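Stindar Test Kitchen, Mota building
Bench notebook, dry goods
Saturday, April 6, 2019

Purpose of entry: to record the rice measuring procedure as it now stands on the white bench, and to note the points still open before the written procedure is revised in August.

Materials. Rice was drawn from the Fladia lot opened this week. The stainless mixing bowl, the plastic measuring cup and the cookware were washed and dried the evening before and left under a cloth overnight. The Merkolix scale was zeroed with the bowl in place and read again after each addition. Room conditions were not logged; the wall thermometer is out for repair. 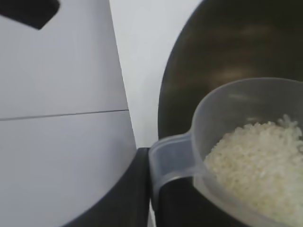 Volume and weight continue to disagree. A level cup of the Fladia rice is not a fixed weight, and the difference depends mostly on whether the cup is tapped before leveling. The existing procedure does not mention tapping. It should. Until the wording is settled, all entries in this notebook refer to an untapped cup, leveled with a straight edge. The dark round pot should also be reconsidered as a receiving vessel. With its nearly black outside and its brown-bronze interior, it shows pale grain well enough, but it is heavy for the scale, and the reading takes longer to settle. The pot is better kept for cooking trials, with the steel bowl used for all weighing.

Additions to the bowl were made one cup at a time, without shaking between cups. The target for the bench portion remains 1,000 grams. Small batches are to be 50 grams, entered on a separate line. The tolerance on the full portion is 3 grams either way, which the scale supports without difficulty.

Spillage is recorded by sweeping the bench toward the front corner, collecting the grains on paper and weighing them with the sheet tared. The amount goes in the right-hand column even when it is zero.
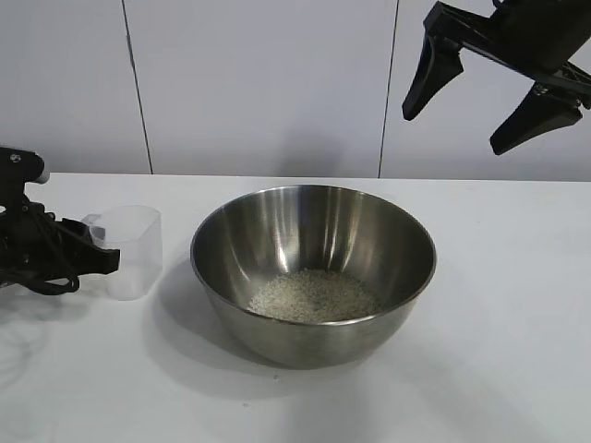 Afonso Torres asked that the surface of the rice be left as it falls, and that no one level it in the bowl before the weight is read. In his view a spoon or scraper carries grains away with it, and the loss does not appear in any column. He also asked for the time between pouring and reading to be written down. Both requests are accepted and apply from the next session.

Bagged stock is to be opened at the bench and closed again with the flat clip before the bowl goes on the scale. Bags left open from earlier sessions are to be used for practice pours only. The lot number is copied from the bag before it is opened, as the print rubs off with handling.

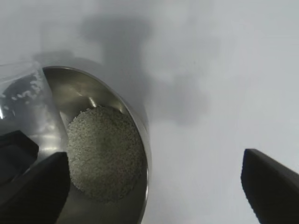

Pale granules in the steel bowl, clear bag at the left rim.

Correction to page 33: the weight entered there for the second pour includes the paper. The figure has been struck through and initialed. The corrected value will be added once the sheet has been weighed alone.

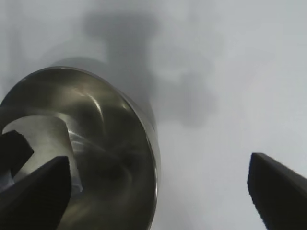 Cleaning and storage are the remaining item. Fine starch settles on metal between sessions and is easily missed under the overhead lights. Polished interiors are the most difficult to judge by eye: the round steel container shows bright streaks and dark bands of reflection along its inside wall, and a thin film could pass for either. A wipe with a dark cloth is therefore required before each use, with the cloth inspected afterward. Containers are then stored upside down on the second shelf.

Open points: wording on tapping the cup; replacement for the straight edge, which has a nick near one end; second Fladia lot for comparison, requested and not yet received.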